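Teleoperation Cell Inspection: Han Cell, Two-Arm Demonstration Setup
Date: 6th December
Inspector: Hongjun Hao
Scope: pre-session check before remote-control demonstrations, stand placement task
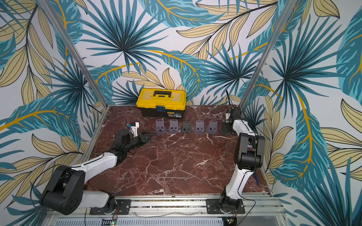 1. Base and mounting

1.1 Mounting plates, left and right. Pass. Both plates are bolted to the front aluminum rail. Torque marks line up. No movement when the arm is pushed by hand with brakes on.
1.2 Rear frame posts. Pass. Right post had a loose foot in July; retightened then and still firm.
1.3 Tabletop. Pass, with comment. The marble finish is polished and reflects the ceiling lights at the far edge. Operators report that the wrist view washes out when the gripper is low and tilted back. Dim the rear light row before recording.

2. Arms

2.1 Joint housings, left arm. Pass. Bolt circles complete, no missing screws. The shoulder sits well out to the left when the arm is parked. Keep the left walkway clear.
2.2 Joint housings, right arm. Pass, with comment. Slight backlash felt at the elbow when the arm is guided by hand. Within the Skinine limit. Check again at the next inspection.
2.3 Home position. Pass. Both arms return to home from the operator station without contact.
2.4 Arm-to-arm clearance. Pass. Software keep-out distance is 100 mm. Tested at low speed only.
2.5 Payload setting. Fail at first check, corrected. The right arm was still set to 2000 g from an earlier job. Reset to 100 g and confirmed on the controller. Operators must read this value aloud at session start. A wrong payload makes the arm drift in hand-guiding mode.

3. Grippers and wrist camera

3.1 Gripper fingers. Pass. No cracks. Pads replaced on the left gripper.
3.2 Grip force limit. Pass. Locked at the low setting for this task.
3.3 Left wrist camera. Pass. Mount tight, picture steady through full wrist rotation.

4. Cables

4.1 Arm cables, left. Action needed. The loops are long enough for full travel, but one cable trails out to the left. Clip it back before the next session.
4.2 Cable on back wall, behind the right end of the toolbox. Action needed. It hangs free. Fix it to the wall or move it out of reach of the right arm.
4.3 Cable tray under front edge. Pass. Nothing protrudes above table level.
4.4 Circuit boards near the bases. Pass, with comment. Green lights on at the left board. Neither board has a cover. Do not place drinks or loose screws on the front rail.

5. Task objects

5.1 Stands. Pass. Six in a row in front of the toolbox, all upright. Do not swap the dark gray or black stand for a lavender-gray one between demonstrations. Poltell sorts the recordings by start layout.
5.2 Toolbox. Pass, with comment. Lid to be latched before motors are enabled. The carrying handle is the highest point at the back center and must be included in the collision model. It was missing from the Nondus model file and has been added.

6. Operator station and stops

6.1 Emergency stop, station. Pass. Both arms stop.
6.2 Emergency stop, cell side. Pass. Button is stiff. Replacement ordered.
6.3 Loss of signal. Pass. With the network plug pulled, both arms hold position. Recovery needs a manual reset.
6.4 Hand-guiding enable switch. Pass. Releasing the switch ends guiding at once. One operator only per arm. Remote control must be off while anyone is guiding by hand.
6.5 Input delay. Pass. Measured at around 24 ms.

Result: released for demonstrations after items 4.1 and 4.2 are closed. Hand guiding of the right arm is allowed at low speed only until item 2.2 has been checked again.

Signed: H. Hao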